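Visit report: the Weltix hand-gripper setup, bedroom site
28/01/2018

Our group went to see how Weltix sets up and looks after its hand-held grippers. The tour began in the Drendar workshop, where the units are stored and repaired, and finished in a bedroom, where they are used in pairs on clothes.

Each gripper has two yellow fingers on a black frame, with two lenses in the housing below. A white label carries the unit number and a QR code. The code is scanned before each session, so the repair log stays with the right unit.

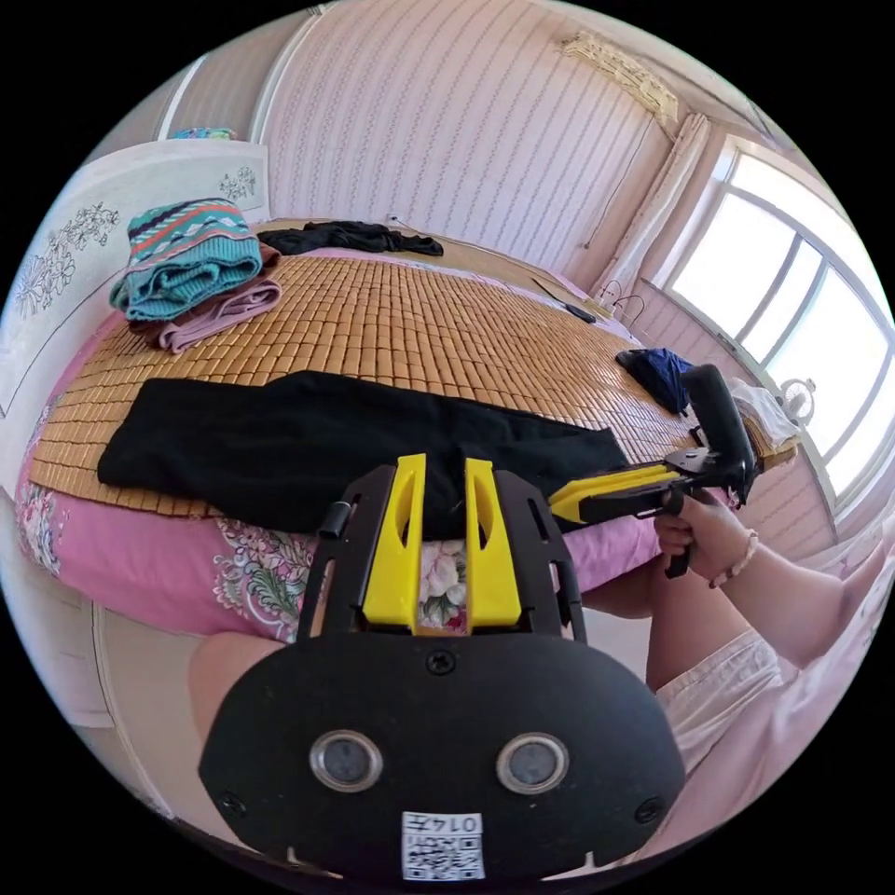

Unit 0147 at the bed, with a second gripper in the right hand.

Setup takes six minutes. The operator wipes the lenses with a dry cloth, checks that the fingers stand parallel, and tries the screws on the housing. Clothes are folded or spread on the mat over the bedsheet, and daylight from the window is usually enough.

Fingers are the part that gets changed most. Weltix replaces them after 16 hours of use, or sooner if the edges are worn. We were told the workshop went through over 98 in December. A bent frame goes back to Etetti, who make it, and the wait is long. 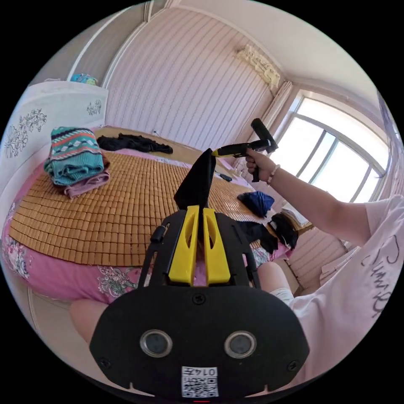
Folded knitwear on the left of the mat, dark clothes in a heap on the right.

We asked about lens scratches. The answer was that a scratched lens is swapped together with its silver rim, and the pair is then checked again on the bench. Spare parts are kept in Wibisono boxes by the workshop door.

The visit lasted 2 hours. Parking is behind the building.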